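Allivby library to stay open until 9 p.m.

The Allivby public library will keep its doors open until 9 p.m. on weeknights starting in February, the town council decided in a 5-2 vote.

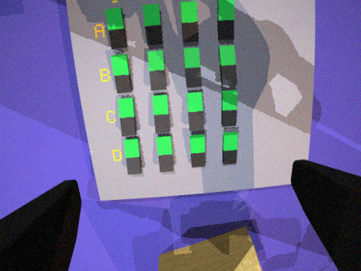

The library now closes at 6 p.m. Residents who work in Kudo and commute home by bus have asked for later hours for years, and a petition left at the front desk gathered 1,377 signatures.

Head librarian Toshiko Kaneko said two part-time clerks will be hired to cover the evening shift. The children's room will still close at 6.
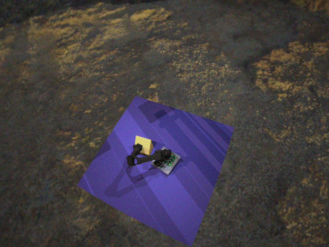

A black robot arm on a purple tabletop, seen from above.

Evening visitors will be able to borrow books, use the computers and reserve either of the two study rooms. Passport services will remain limited to mornings.

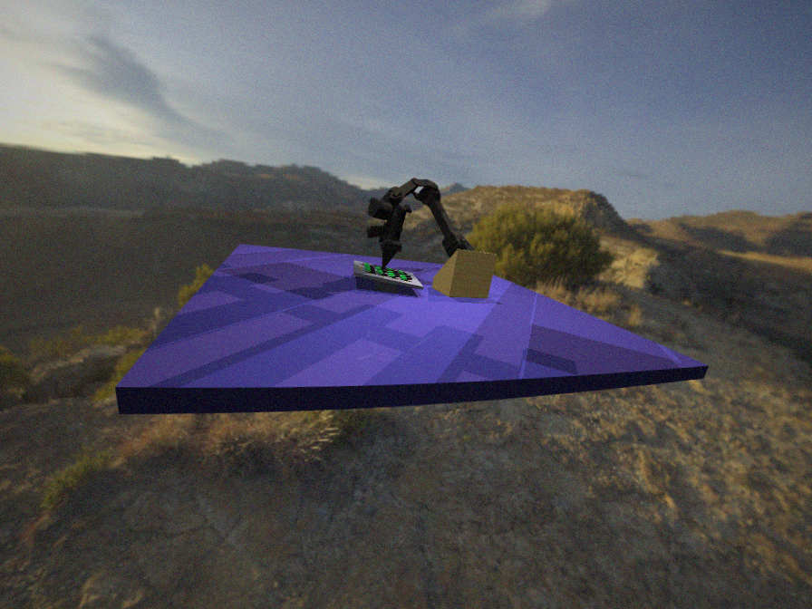
Council member votes against the plan centered on heating costs. The building on Vokard Street still has its original boiler, and a replacement is not in this year's budget.

"We'll look at the numbers in the summer and see who came," Kaneko said.

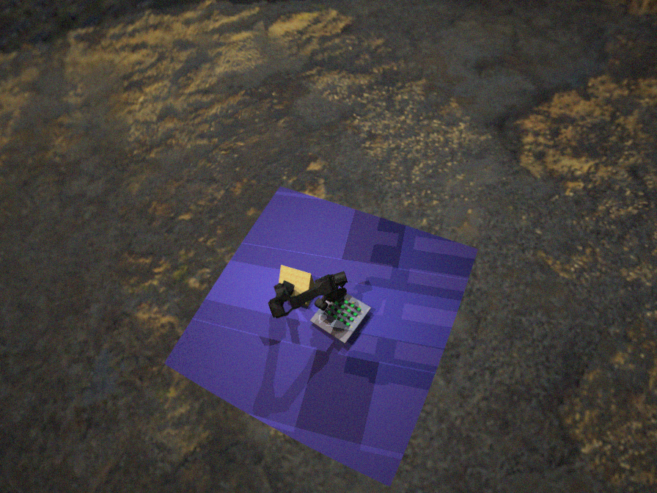

Parking in the rear lot, which has 53 spaces, will be free after 5 p.m. The book drop stays open all night.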